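Reading Online Radio Promotion Sceptically
Course handout, week 5
January 2022

Bring this with you, marked up. We will not go over it line by line.

Most of you came into this course believing that a talk station on the internet has an audience because it says it has one. The first four weeks were meant to shake that a little. This week we look at the announcement itself: the short post that says a show is coming, a guest is booked, and the listener should tune in.

1. What the announcement is for

A show announcement has two readers. One is the listener, who wants to know when and where. The other is the search engine, or the booking agent, or the next guest's publicist. Read a few dozen of these posts and you will see that the second reader usually wins. The start time is missing, or given without a time zone. The link goes to a home page. The guest's credentials, though, take up three lines.

Take the Anar Sports Hour, which we listened to in December. The post for the boxing episode used the word "exclusive" twice. The same guest gave the same answers on two other programs that week, one of them the night before. I don't think anyone at Anar was lying. I think "exclusive" has stopped meaning anything in this corner of the business, and you should strike it out wherever you meet it and see what is left of the sentence.

2. Numbers

The Plikatex media kit says its flagship interview show reached 3,392 listeners. Reached how? The kit doesn't say if that is one live broadcast, a month of downloads, or everyone who let the player load on a page they were leaving. It has no footnote. When I wrote to ask, I got a second copy of the kit.

Compare the live figure that Skunau prints under its own player, which stood at 161 on the night we checked. That is a small number and I trust it more, partly on account of its being small. Don't lean too hard on that, however. A modest figure can be made up as easily as a grand one, and some of you wrote in your last assignment that Skunau was "transparent" on no better evidence than its lack of bragging. I took points off for it.

Questions to put to any audience figure:
Over what period?
Live, downloaded, or both?
Who counted?
Would the station have printed it if it had gone down?
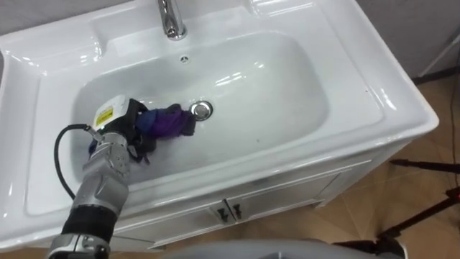
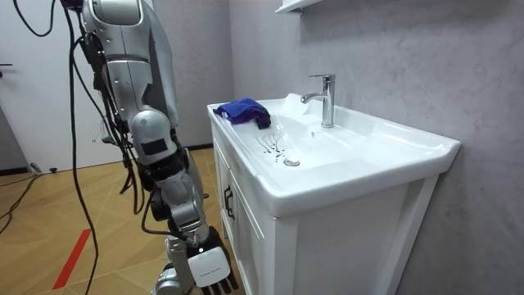
Custódio Correia disagrees with most of section 2. His note, which he asked me to include in full: "You are grading small stations on a test the big ones never sat. A print magazine used to multiply its sales by however many people it imagined in a dentist's waiting room, and advertisers paid on that for years. If Plikatex rounds a month of downloads into the word 'reached,' it is doing what it was taught. Tell the students that, or they will think the dishonesty began with streaming."

Fair enough as history. I still want the footnote.

3. The expert guest

Sports talk borrows experts from other fields all the time: a lawyer for the contract dispute, a doctor for the knee. Fine. The trouble starts when the lawyer is asked about the knee. In the Ahuja interview (transcript on the course page) the guest is introduced as a legal analyst, and he is a good one for the first 12 minutes. After that he is asked to predict the playoffs, and he does, in the same steady voice. Mark the place where his expertise runs out. The host doesn't mark it for you.

Watch the phrase "as we will discuss" too. In a post written before the show it is a hope – the topic may get two minutes at the end, or be dropped for a caller.

4. For next week

Pick one announcement for a sports or news interview show. Then listen to the show, the whole thing, including the ads. Write up to two pages on what was promised and what was delivered. Quote the announcement exactly, with its spelling mistakes.

If the show never aired, that is a usable result, but say how you checked. "I couldn't find it" will not do.

The paper is worth 70 points. Late papers lose ten a day, and a link to a recording that has since been taken down doesn't count as a source, so save a copy while you can.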